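Catrin Watkins on the Gethin grip kit: "Show me the folded shirt"

August 9, 2024

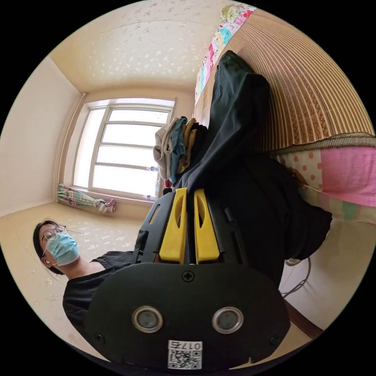 A Gethin hand unit at work on a dark garment beside a bed.

Catrin Watkins has read the Gethin brochure more times than she would like. She buys equipment for Hiltgate, a small outfit that tests household automation for care homes and rental landlords, and she has had the kit on trial since spring. It is a pair of hand-held grippers with lenses on the mounting plate, plus a subscription. You hold the tool and do your chores with it. The recordings go off to Vollthorpe, the company behind the product, and in return you are promised a robot skill: folding, sorting, clearing a table.

"That's the pitch," Watkins says. "You do the laundry, and later on a machine does the laundry. I've been asking about the 'later on' part for months."

We spoke over the phone and then again in her office, where one of the units sat on a shelf between two binders. She handed it to me and told me to try picking up a jacket by the collar. I got it on the third go. She got it on the first, and said that was the whole problem.

"I'm good at it now. I wasn't for weeks. So what are they learning from, the me who was bad at it or the me who's good? I put that to their support desk and got a link to the same page I'd already read."

Her complaints about the hardware are fairly mild. The fingers hold thick cloth well enough, she says, and she likes that they are bright yellow, so you can find the thing on a messy bed. The trigger is stiff. Her wrist ached after long sessions, and the manual's advice on breaks is a single line on the last page.

What bothers her more is the arithmetic. The kit costs $2,669, and the basic plan asks for 300 recorded tasks before Vollthorpe will start building a skill for your site. Her team had logged 122 when we talked.

"A task is one garment, start to finish, no do-overs. If you drop a sleeve and pick it up again, it may or may not count. They won't say which. We had a batch of 8 sent back with the note 'insufficient quality,' and I watched every one of them. They looked fine to me. Trousers picked up, trousers put down."

I asked whether a person might just as well do the folding and skip the rest. She laughed at that.

"We did time it, you know. With the gripper it takes close to double what it takes by hand. That's okay if there's something at the end of it. I don't mind slow. I mind paying to be slow."

Vollthorpe's sales material leans heavily on a care home called Plomthorpe, which is said to have a working folding station built on Gethin recordings. Watkins drove out to see it. The station was there, she says, and it folded towels. Square ones, all the same size, out of a bin, with a staff member standing next to it.

"I said, can it do a cardigan? The woman was very nice about it. She said they don't give it cardigans."

There is also the matter of whose home ends up in the recordings. The lenses take in a good deal more than the laundry: bedding, windows, whoever happens to be close by. Hiltgate now asks for written consent from anyone who might be in the room, and Watkins wrote the form herself when she could not find one in the box. She would like Vollthorpe to explain how long it keeps the footage. The contract says "as long as needed," and she has crossed that out on her copy and written a question mark beside it.

Does she think the idea is a bad one?

"No, and I'd like that in there. Having ordinary people do ordinary work in real bedrooms makes more sense to me than a lab with one table and a stack of T-shirts. Clothes are awful. They hang off things, they bunch up, black ones you can't tell front from back. If you want a robot to cope with that, somebody has to show it. My trouble is with selling it as though the robot's already in the van."

She has not sent the kit back. The trial runs until November, and she plans to finish the recordings, partly out of stubbornness and partly so that Vollthorpe can't say she quit early. After that she wants a demonstration on Hiltgate's own laundry, in a room she picks, with clothes she brings in a bag that morning.

"No towels," she says. "I'll bring the cardigan."

Vollthorpe has told her it will be in touch about dates.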